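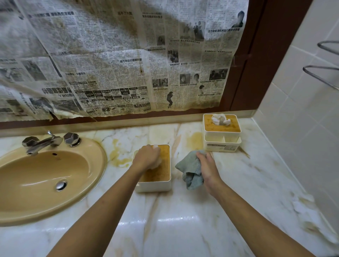 Gidley Picture Collection
Condition and safety checklist, spring round
Checked Wed 2 April, before the June display

Every box is out of the store for this one and I have loved every minute of it! The checklist is the same one we used in the autumn, with my comments typed in under each point. Please add your own at the bottom if you helped with the Quintela albums, as I only saw those for half an hour.

Before opening anything

1. Hands washed and fully dried, rings and watches off. OK.
Comment: I still prefer clean bare hands for the paper prints. Gloves are for the glass negatives and for anything with a shiny surface, and there is a fresh packet in the top drawer.

2. Table clear, pencils only, drinks left in the kitchen. OK.
Comment: One biro found and banished.

3. Floor and walkway free of boxes and leads. Needs action.
Comment: The lead for the desk lamp runs straight across the way to the map drawers. I have tucked it behind the table leg for now but we want a proper cable cover before anyone carries a framed map through there.

The store

4. Shelves fixed to the wall and level. OK.
Comment: The Stanonex shelving has settled in beautifully and doesn't rock at all, even with the big harbour albums on the lowest shelf. Keep them low, they weigh a ton.

5. Signs of damp, mould or insects. OK, with a note.
Comment: A slightly musty smell in box 30, nothing on the prints themselves that I could find with the lamp held sideways. I have moved it to the quarantine shelf with a slip of paper in the lid — please leave it there until we have looked again.

6. Steps in good order, rubber feet in place. OK.

Prints and albums

7. All prints in the main series present and in number order. OK.
Comment: All 158 of them, hurrah! The market day set had been put away backwards, so anyone looking for the sheep pens last winter will have ended up with the brass band. It is a wonderful run of pictures when you go through it in the right order, you can follow the same shop awnings from one end of the street to the other.

8. Sleeves clean, clear and the right size. Needs action.
Comment: The old sleeves on the chapel views have gone cloudy and are starting to cling at the corners. I haven't pulled any of them off. New ones are on the shopping list in two sizes.

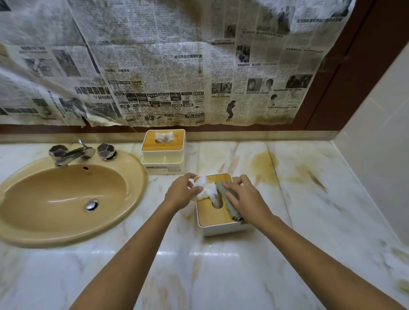

Marilou Tagle: Please order the larger size first if money is tight. The chapel views were trimmed unevenly and a couple of them bow in the small sleeves, and I would hate to see a crease go through that lovely one with the lych gate. I can do the swapping over on a Friday morning if somebody leaves the box out.

Reply: Larger ones first, then, and thank you. Box will be on the table for you.

9. Loose corners and captions in albums. Needs action.
Comment: In the Quintela albums, several captions have come adrift from their pages. They are in an envelope inside the back cover, each with its page number pencilled on. No glue, no tape, please. I know it is tempting.

Maps

10. Map drawers run smoothly and stay shut. Needs action.
Comment: Drawer 3 slides open by itself when you pull out drawer 2, and that is a bruised shin waiting to happen. Marked with a tag. Open one drawer at a time until the catch has been seen to.

11. Large maps lifted by two people on a board. OK.
Comment: We had a good practice with the tithe map and it went up and down like a dream. What a thing it is — field names I had never heard of, and a pond right where the post office stands today.

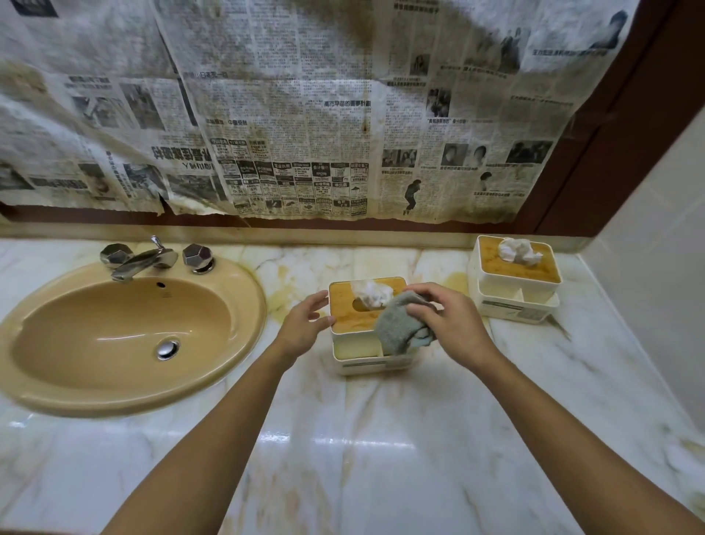 12. Folded maps resting flat, no weights on the folds. OK.

Copies and scanning

13. Scanner glass clean and lid hinge sound. OK.
Comment: Wipe it with the dry cloth in the case. Spray goes nowhere near it.

14. Scans backed up and opened to test. OK.
Comment: I opened a handful from the Zivbridge folder and they look superb on the big screen. You can read the posters on the station fence! We should offer that one as a large print in June.

Display frames

15. Glass free of chips, backs secure, cord not frayed. Needs action.
Comment: Most are fine. The long frame we use for the river panorama has a worn cord and must not be hung until it is replaced.

16. Hooks tested before anything goes on them. Not done yet, as the screens haven't arrived.

Still to do: cable cover, sleeves, drawer catch, cord, second look at box 30. Initial each one on the paper copy when it's finished and pop the date beside it.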